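Our office in Drorton has a rule that the long meeting table must be clear by two in the afternoon. I think this rule is wrong.

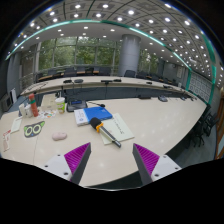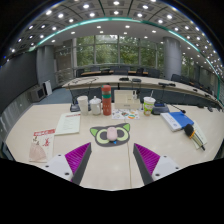

A table where people talk all day needs cups, papers, even a silly mouse pad. When everything is hidden, I feel like a guest — and guests do not speak much.

Comments

Wei: We tried clear tables at Atiso. It lasted two weeks.

Fedumetti: Cups, fine. But please take them home in June!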